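Ticket 2302: wrist view smears during quick moves, episodes rejected by the blur check
Project: Gondosico
Site: Jesthorpe
Opened by: Aslı Baysal
Assigned to: Birthe Hallgrímsson
Status: Resolved, one follow-up open
Priority: Normal

Aslı Baysal wrote:

Hello Birthe! Lovely progress on the folding task this month, and one thing spoiling it, so I'm opening a ticket before I lose track of what I've tried.

The checker on the upload machine is throwing out far more episodes than it used to. The reason given is nearly always the same: "wrist view, sharpness below limit". The overhead view passes every time. The side view passes every time. Only the wrist view fails, and only in the part of the episode where the arm swings across from the pile to the folding spot.

What I've checked so far:

The lens on the wrist camera. Wiped with the proper cloth, looked at it with a torch, no scratches I can find.

The camera mount. I put a fingernail against it and pushed. Solid. The screws were already tight.

The cable. Swapped for the spare, no change, swapped back.

Focus. With the arm standing still I can read the small print on a care label, so I don't think focus is the trouble.

I haven't touched any settings on the recorder. Demonstrations are done the way the sheet says, by hand on the leader arm, one garment per episode, button at the start and button at the end. The demonstrations themselves are good, by the way. I'd hate to lose them! The sleeve tuck in particular has come on wonderfully since we changed the order of the steps.

Birthe Hallgrímsson wrote:

Thanks Aslı, what a nicely laid out report. You've saved me half the usual questions.

My first thought is exposure time. If the wrist camera is left on automatic it will hold each exposure open as long as it fancies, and at the speed you swing that arm (I've watched you, it's a pleasure) everything nearby will turn to streaks. Could you do three things for me?

1. Open the recorder settings and tell me what it says next to "wrist, exposure".
2. Pull one still out of a rejected episode, from the middle of the swing, and attach it here.
3. Tell me whether anything changed in the lighting at your end.

Please don't delete any rejected episodes yet. The checker only moves them to the "held" folder, and they can be put back.

Aslı Baysal wrote:

1. It says "auto". Was it meant to say something else? I had a look at the printed sheet from Gallura that came with the arm and there's no mention of it.

2. Attached below. I went for the worst stretch so you get the full effect. Look at the gripper shell and then at everything else.

3. Yes, possibly! We used to have a second lamp on a stand and it went to the other bench in September. I didn't connect the two until you asked.

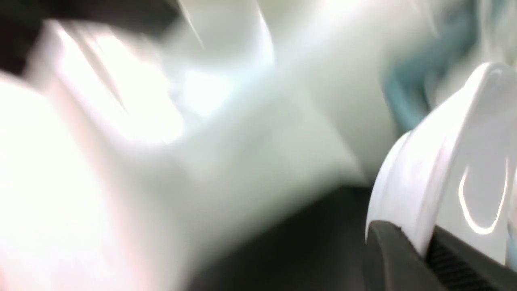 Also, I noticed that the checker gives a number for each episode, and the numbers aren't all equally bad. The slow, careful ones that I did first thing in the morning get through. By mid-afternoon I'm warmed up and moving faster and they start to drop out. So I may be getting punished for getting better at it, which I find rather funny.

One more question. If the robot is meant to learn from these, does it even matter that the wrist view is a smear for a moment? It isn't gripping anything new during the swing.

Birthe Hallgrímsson wrote:

That still is a gift. The ridged patch on the dark base and the reflection on the shell are both nice and clear, and those parts travel with the camera. What isn't travelling with it is drawn out into bands. If focus, dirt or a bad cable were to blame I wouldn't expect such a clean split between the gripper and the rest. So my money is on long exposure plus a fast arm. There's also a patch towards the upper left that has gone to pure white, so the automatic setting is letting in more light than it needs there, and we have room to shorten.

On your question, yes and no, and I'm delighted you asked it. A few soft pictures in the middle of a swing do very little harm. The model sees the other two views as well, and the arm's joint positions are recorded whatever the camera is doing. I'd even say some blur is healthy, for the robot will meet it when it runs on its own. Trouble starts when the smear carries on into the approach, the last bit before the fingers close on the cloth. There the wrist view is the best one we've got, and if it's mush in the examples, the model learns to lean on the overhead view and misses the hem. We had exactly that with an early batch of tea towels. It went for the right towel and closed on air, again and again.

So two jobs. Get the exposure down, and stop the checker from judging the swing as harshly as the approach.

For the first, please try this:

Settings, then cameras, then wrist.
Change exposure from "auto" to "fixed".
Set it to 4 milliseconds.
Leave gain on auto for now.
Save, close the recorder, open it again. It doesn't pick up the change until it restarts.

Then record a handful of episodes at your afternoon speed. Don't slow down to be kind to the camera! I want the natural pace in the data.

The picture will look darker on the preview. Don't worry about that unless you lose the edge of the garment against the work surface. If you do, the lamp needs to come home.

Aslı Baysal wrote:

Done, with mixed news.

Good: the smear is hugely better. I can see the collar for the whole of the swing now.

Less good: dark garments have vanished. I did a navy jumper and the preview was basically a navy jumper on a night sky. Gain on auto pulled it up a bit but then it went speckly. The white and pale things look terrific.

Also, the first time I did it nothing changed at all, and I spent ten minutes being cross before I reread your message and saw the bit about restarting. Could that go on the sheet in large letters?

Birthe Hallgrímsson wrote:

It will go on the sheet in very large letters. I've made the same mistake at least twice.

Dark garments: please fetch the lamp back from the other bench. Aim it at the wall or the ceiling if you can, so that the light arrives soft. Pointed straight down it'll blow out the pale fabrics. Once it's up, switch gain to fixed as well. With both fixed, the brightness stays the same from one episode to the next, and we don't end up teaching the robot that a gloomy picture means "jumper".

While you do that I've changed the checker. It used to take the worst moment anywhere in the episode. Now it looks at whether the fingers are about to close, using the gripper signal, and only applies the strict limit over the 7 pictures before they do. The rest of the episode gets a looser limit. I ran it over your held folder as a trial and it would release most of what's in there, with no change to the recordings themselves.

Could you look through the ones it still wants to hold? I'd trust your eye over the number.

Aslı Baysal wrote:

Lamp is back, pointed at the ceiling, and oh, what a difference! Navy jumper perfectly visible. I've set gain to fixed and taped a note to the stand so that it doesn't wander off again.

I went through the held ones with a cup of tea. They fall into two heaps. One lot are fair cop: I rushed the grasp and you can't see the fingers meet the cloth. Those can go. The other lot are ones where I fumbled, let go, and had another try. The checker takes the first closing of the fingers and ignores the second, and the second is nice and clear.

Do you want the fumbles? I'd been throwing them away before they got as far as the checker, and now I'm wondering if I shouldn't.

Birthe Hallgrímsson wrote:

Please, please keep the fumbles! They're some of the most useful things you can give us. A robot that has only ever seen perfect grasps has no idea what to do after a bad one. It stands there with nothing between its fingers and carries on folding thin air. An episode where you miss, notice, back off and try again shows it the way out. Tag them "retry" in the notes box so that we can count how many we've got and see if the model picks it up.

The only ones I'd leave out are where you stopped to do something else, or where the garment ended up on the floor and you put it back by hand. Hands in view confuse matters.

You're right about the double closing. I've fixed it so that the strict limit applies before the last closing on each piece of cloth. New version is on the upload machine now. Run "recheck held" from the menu, once, and leave it until it says Ok.

Aslı Baysal wrote:

Ran it. It took a while and then said Ok. The pale and dark garments are both getting through, the afternoon ones too, and the held folder has shrunk to the rushed grasps, which I've binned.

We're at about 300 good episodes for shirts with the retries counted in. I've gone back to my normal speed and the approach stays sharp. Very happy with this. I tried a pillowcase for the fun of it and that passed as well.

Small remaining thing: the episodes from before the change have the old automatic exposure, and the new ones look quite different, cleaner and a touch cooler. Is it a problem to mix them?

Birthe Hallgrímsson wrote:

Mix away. We vary the brightness and colour a little during training in any case, so the older ones will sit in there happily. I've marked which are which in the episode list, and if the first run comes out odd we can train once with and once without and compare.

Summary of changes, for whoever finds this ticket by searching for "blur":

Wrist camera exposure: auto changed to fixed, 4 milliseconds.
Wrist camera gain: auto changed to fixed, set with the second lamp on.
Second lamp: returned to the folding bench, pointed at the ceiling.
Checker: strict sharpness limit only before the last closing of the gripper on each piece of cloth, looser limit elsewhere.
Retries: keep, tag "retry".
Recorder: must be closed and reopened after any camera setting is changed.

Follow-up, still open: add the exposure and restart steps to the printed set-up sheet. Mine to do. Aslı, I'll send you the draft first so you can tell me where you'd have got cross.

Aslı Baysal wrote:

Yes please, send it over. And I've got a bag of odd socks waiting if you'd like a new task to worry about.

Status changed to: Resolved, one follow-up open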